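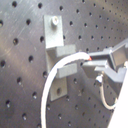

Metal breadboard top, threaded holes on a regular grid

How do I keep floor vibration out of a tabletop interferometer on an upper story?

posted by grulstead_optics, May 2022

I have a small Michelson setup on a metal breadboard. The breadboard sits on a steel workbench on the second floor of an old mill building in Drillville. The fringes are never still. With the laser warmed up and the room closed, they shake constantly, and when someone walks down the hallway they wash out completely for a few seconds.

What I have tried so far: a sheet of foam under the breadboard, tighter post clamps, and moving the bench from the middle of the room to the outside wall. The wall helped a little. The foam made it worse — the pattern now drifts slowly as well as shaking.

I can't pay for a floated table. Budget is $700 at the most. Is there a passive fix that works, or do I need to give up and move to the basement?

fultside_bench

Moving to the outside wall was the right choice. Floors on long joists have their lowest resonance with the most motion at midspan, and footsteps drive that directly. In a building like yours I would expect the floor mode somewhere near 10 Hz, but measure it. A phone accelerometer app with a spectrum view is good enough to find the peak if you set the phone on the floor and have someone walk past.

Once you have the floor frequency, the isolator is simple to size. A mass on a spring only isolates above 1.4 times its own natural frequency. Below that it passes the motion through, and near resonance it amplifies it. Foam sheet under a light breadboard usually ends up too stiff, so its resonance can land right on top of the floor mode. Foam also creeps under load, and that would account for your slow drift. 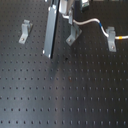

The cheap approach is more mass on softer supports. Put a granite surface plate or a concrete paver under the breadboard, then support the slab on small inner tubes, inflated just enough to lift it clear of the bench. Keep the pressure low. A tube pumped hard is a stiff spring and you are back where you started. You want a vertical resonance of 3 Hz or lower, with some damping. To check it, push down on one corner, let go, and watch the motion on the same phone app. If it rings for more than a few cycles, put a pad of sorbothane beside each tube so that it carries a small part of the load.

Keep the center of mass low. A tall stack on soft tubes will rock, and rocking shows up in the fringes as tilt.

Also check your cables. A stiff power cord pulled tight from the bench to the laser head bypasses the isolation. Leave a loose loop and tape it down at both ends.

mirrorcell36

just go to the basement. I had the same problem and wasted a whole January on tubes and sand boxes. slab on grade fixed it in one afternoon

falcao_metrology

The tube method works, with one correction to the order of operations. Find out whether the problem is the floor or the air first. Put a cardboard box over both arms and watch the fringes for a few minutes with the hallway empty. If the constant shaking drops, much of it is air moving through the beam path, and no isolator will change that. Heating vents are a common cause.

Second, look at the mounts. A mirror on a long, thin post has its own resonance, often well above the floor mode, and it will respond to fan noise from a computer on the same bench. Use the shortest, thickest posts that reach beam height. Mine went from 7 inches to 3, and the fine jitter dropped by more than half with no other change. Move the computer and the laser supply off the bench if they have fans.

For reference, I run on a Falcão granite plate over four scooter tubes, second floor, wood joists. Footsteps are still visible in the fringes, but I can count through them. The tubes lose air, so top them up and level the plate again before any long run.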